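Wrist camera pose jumps sideways on repeated parts, approach planner follows it down

Posted in Perception and Planning
Tags: pose estimation, wrist camera, template matching, Notus

Ailbhe Horgan
Asked Dec 24, 2019

Yes, I know what the date is. The house is full of relatives and the bench is the only place with a door that locks.

I'm working on a disassembly cell for old workstations. The tower goes on its side with the panel off, the arm moves to a stand-off pose above the board, the wrist camera takes a frame, and my localizer works out where the motherboard is so the planner can hand me approach poses for heatsinks, cards and memory latches. The stack is Notus for motion planning with my own perception node bolted on the front in Python. The hand-eye calibration was redone in February and checks out fine on a printed target.

On most towers it works. On boards with a bank of memory slots on either side of the CPU socket, the pose sometimes lands one slot pitch off, or flips to the wrong bank entirely. The match score is lovely in both cases. It is never more confident than when it's wrong, a quality I had previously only seen in project managers.

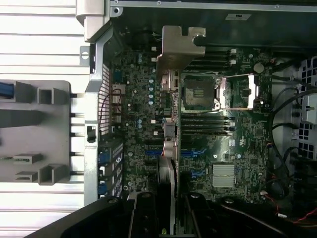
What happens next is the part I can't live with. Notus takes the bad pose, plans a perfectly smooth path to it, and descends toward the riser with great dignity. I've been hitting the stop button. I ran the localizer 100 times from the same stand-off pose with nothing moving, and got 12 bad poses. Nine were a slot pitch off and three were on the wrong bank.

Things I have tried:

Raising the score threshold. It throws out good poses and keeps the bad ones.

Averaging over 5 frames. Now I get a pose that's wrong by a fraction of a slot, which I suppose is a compromise.

Masking the gripper fingers out of the image. This helped a bit. Before that the localizer was finding features on the screw heads, which are at least always in the same place.

The matcher uses edge features over the whole board, then RANSAC, then a refinement step. Same seed or different seed, I see both failures. Is there a sensible way to stop it locking onto the wrong slot, or do I need to go learn about depth cameras over the holidays?

conneely_dave
4 replies to other threads

Have you tried recalibrating? We had something similar and it was the calibration. Also make sure the lighting is even, and that your camera driver is the latest one.

Ailbhe Horgan
Comment

Thanks, but calibration error would give me the same offset each time. This one is in the right place 88 times and then moves next door.

Bernau
Moderator

You don't need depth for this. You have an aliasing problem. A bank of memory slots is a stack of parallel lines at a constant pitch, and if you feed edges from that to a matcher you get several minima of nearly equal depth. Two banks across the socket give you a second family of the same. RANSAC does what it's told and picks whichever one collected slightly more inliers that time around. Your score can't separate them, so no threshold will save you.

What I'd do:

First, stop voting with the slots. Find the coarse pose only from things that occur once. The CPU socket is a good one, and so is the coin cell if it's in view, being a shiny round thing among a great many rectangles. The chipset heatsink will do for a third. Three landmarks that aren't in a line will fix your in-plane position and rotation well enough to be inside half a slot pitch, and that's all you need from this stage.

Second, bring the slot edges back for refinement, with the search bounded to less than half a pitch from the coarse pose. They're very good features once they aren't allowed to wander.

Third, keep the runner-up. Most matchers throw away the second-best hypothesis, and it's the most useful number in there. Publish the ratio between best and second best where they're more than a quarter pitch apart. If it's near one, the localizer is guessing and should say so out loud.

Then make the planner listen. In Notus you can put a guard on the descent segment that checks a topic before committing. Send it your ratio, and if it fails, hold at stand-off, shift the wrist sideways up to 40 mm, take another frame and redo it. A wrong match on a repeating pattern usually won't stay consistent when the viewpoint changes, because the taller parts shift against the board and the slots don't shift with them. Compare both results in the base frame and go down only if they agree.

Don't average poses from different hypotheses, ever. Cluster first, then average inside the biggest cluster. You've already met the fractional slot.

One caution about the socket. With the frame open and the lever out it looks quite different from one with a processor and cooler fitted. If you take the cooler off partway through your sequence, you need a template for each state and the task planner has to tell perception which state it's in. I lost most of a week to that.

koltow
Joined recently

Agree with Bernau on the landmarks. Cheap extra check if you're in a rush: render the board outline and the riser at the estimated pose and compare with the image. The riser stands up off the board and only sits in one place, so a one-slot shift shows as a clear mismatch along its edges. Mine is 12 lines of OpenCV and it's ugly, but it vetoes the bad ones before the planner sees them.

Your case model needs to be right for this. If somebody has swapped the card, it will veto everything and you'll be back here.

Ailbhe Horgan
Comment

Did Bernau's first three steps this afternoon, between the ham and the second round of charades. Another 100 runs from the same pose, no jumps. The ratio is sitting well clear of one, except when I cover the socket with a rag, and then it drops and complains as it should.

Haven't done the descent guard yet. The topic name in the Notus docs doesn't match the one in the release I've got, so that's a separate thread once I've worked out which of them is lying. Marking Bernau's as accepted.

Bernau
Moderator

The docs are lying. Look in the launch file, the name there is the one it subscribes to.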